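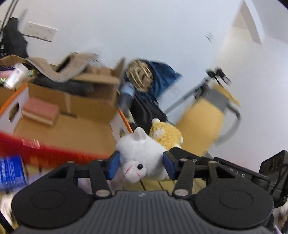
# Clovow - a soft toy sorting log

I've been meaning to write up the toy clear-out properly for ages, and since a few of you keep asking what all the columns mean, here's the README at last. Clovow is my list of every soft toy that passed through our back room at Taltside while we were getting the place straight. It started as a scrap of paper and grew (a lot!) into a proper spreadsheet with 856 rows. Most toys are easy to write down - brown bear, medium, done - but the little ones with mixed fabrics take me far longer. Take the small one with the rounded white head, the bead eye and the curly golden-yellow fleece behind: the head is short pile, the body is fleecy, and there's a fuzzy white patch on the yellow as well, so it gets two entries under "fabric" and a note. I love that sort and would happily log them all day.

## What's in the folder

- `toys.csv` - the main list, one toy per row
- `fabrics.txt` - my words for fabrics, with what I mean by each
- `homes.csv` - which box or shelf each toy went to
- `yap.csv` - the noisy ones (see further down)

## The columns

**name** is whatever we called it on the day. Please don't take these seriously. Alfredo Macapagal named a whole shelf after puddings one Sunday and I've left them as they were.

**animal** is my best guess. If I can't tell I put "animal, unsure" and move on, and there are plenty of those. Ears help, but I've been caught out by lambs that were meant to be rabbits, so don't lean on this column too hard.

**head** and **body** are separate because so many toys are one thing at the front and another at the back. Colour first, then fabric. "Curly" means you can see the curls, "fuzzy" means it's fluffy with no real pattern to it.

**eyes** is bead, button, stitched, felt or missing. Bead eyes also get a tick in the **check** column, as I give each one a gentle tug before the toy goes anywhere near a small child. Loose ones go in the mending tin.

**face** covers stitched mouths and noses. Thread colour if I could make it out, otherwise blank.

**size** is small (fits in one hand), middling, or big. I did try measuring with a tape and gave up after 23 toys, so if you find centimetres in the early rows, that's why they stop.

## Where they all went

574 toys have a home in `homes.csv`. The rest are still in boxes and I'm working through them in the evenings with the radio on. Storkik is the name of the tall shelf by the window - Ronaldo Lumbao built it and named it, and I'm not going to argue with a man who brings his own drill. Small toys go on the top two shelves, big ones at the bottom, and anything due a wash goes in the basket next to it.

## Yap

Anything that squeaks, barks, sings or crinkles. There are 8 toys in this one and I keep them apart because I got very tired of being barked at from inside a bag. The battery type is listed where I could get the back open.

## Known muddles

- "Cream" and "white" are used a bit freely before December. I was working under a yellow bulb.
- Twins are logged twice, with "a" and "b" after the name.
- A few fabrics are down as "fleecy" that I'd now call "curly". I'm fixing these as I spot them.

## Using it

Copy it, change it, use it for your own clear-out - all fine by me. If you add a column, tell me what you called it, as I'm nosy and may well pinch it.

Contact: leave a note at the Taltside desk | © Clovow | Back to top

**Comments**

**Wendy_P:** Two fabric entries per toy is such a good idea. I've just been putting "mixed" for everything and regretting it.

**Alfredo M.:** Crumble and Custard are excellent names and I stand by them.

**tobyknits:** Do you wash the curly ones by hand? Mine went flat in the machine.

**Wendy_P:** @tobyknits cool water and a pillowcase, then tease it out with your fingers while it's damp.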